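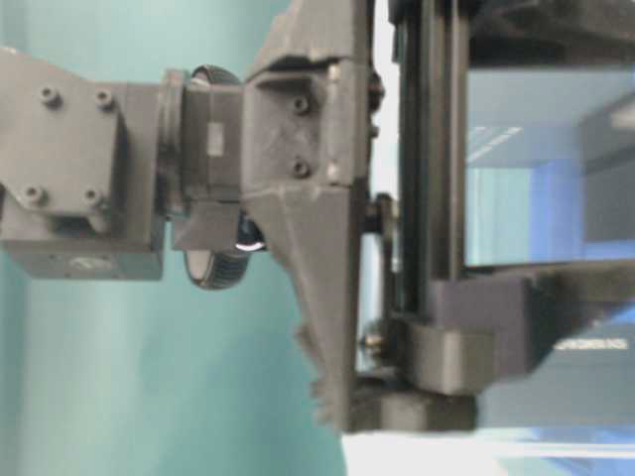

Page 2 of 20

Hex screws keep backing out - what do you use?
Asked September 27, 2022

Screws on the block at the left and two more up on the big gripper housing. Same small hex sockets everywhere. Mine work loose after a while, housing starts to rattle. Tightened them twice already, dont want to strip the heads. Threadlocker or no? And which kind - the bottle I have is Skado, no idea on strength.
- Wilson Cusi

2 answers

Osby
Medium strength, the removable stuff. Tiny drop on the thread, not the head. Clean old oil off first, let it sit overnight before you run it. Take one screw out at a time so the housing stays lined up. Also get a decent hex key, the cheap ones round off and then your drilling. If a socket already feels mushy replace that screw now, a bag of 200 costs next to nothing.

Tristo
never used glue on mine, just snug them up every so often. works fine

Osby
@Tristo depends how hard you run it I guess. Keep it off any plastic parts tho - some plastics crack from it.

900 views - Report - Share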